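Keeping a Household Record

In June I completed the second year of the household record that Joana Marinho first suggested to me. It covers meals, repairs, and small purchases, and now runs to 2,626 entries. The first year alone accounts for over half of them.

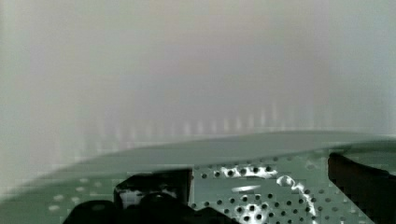

The method has changed very little. Each entry receives one line, written in the evening, with the month in the left margin. Corrections are made in a second color – the original wording is never erased.

Lalit Bisht has asked whether a printed form would be quicker. I tried one for 16 evenings and returned to plain ruled paper.

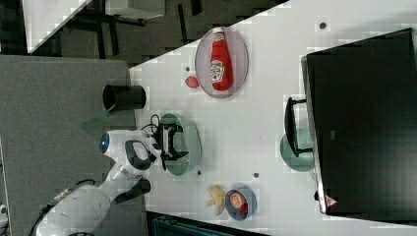 Repairs remain the most useful section. When the hall radiator failed, the name of the earlier fitter, Engelhardt, was found within minutes. Meals are consulted less often, though they do settle disagreements about who cooked last. 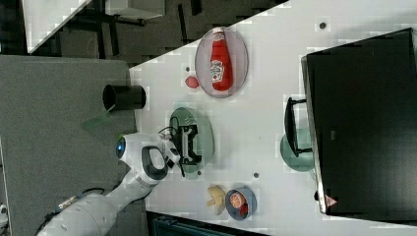 Ketchup bottle and plates on the white table.

The third volume has been started. It will follow the same rules, with a separate page for the garden.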